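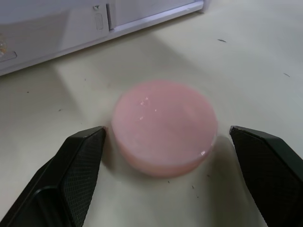 A reader of the last post wanted to know why the club spends so much time on grip width when the arm already has force sensing, and whether we were solving a problem the hardware had solved for us. Fair question, and it took most of our May sessions to answer.

Our arm runs on the Trarnier control board the club bought last fall. Force sensing on it works well for rigid parts. With the round pink piece we use for the pick task, the reading climbs slowly, and by the time it crosses the threshold the fingers have closed further than we want. The filter adds more delay. You can lower the threshold, but then the noise from the wrist joint sets it off on the way down.

So we went back to position control for the close and kept force as a limit only. The sequence in Idau (our pick script, named before I joined) is now: move above the target, open to 60 mm, descend, pause, close at the slow rate, stop at the set width or the force limit, whichever comes first. The pause matters more than I expected – without it the wrist view is still blurred when the script takes its last position fix.

We logged 126 attempts with the new sequence. 57 of those were with the old finger pads, before we changed to the crosshatch ones, so I would not read the two sets as one. Most failures in the first set were slips during the lift. In the second set they were nearly all approach errors, with one finger touching well before the other and pushing the piece sideways.

Approach error is a calibration problem. The Asine routine we use for hand-eye calibration asks for 15 poses, and we had been taking them all from one side of the table. Spreading them out helped. I still see a small offset toward the left finger that I can't explain.

The Khokhar meet uses its own table, so all of this gets redone on site. Config files are in the club folder under idau/grip.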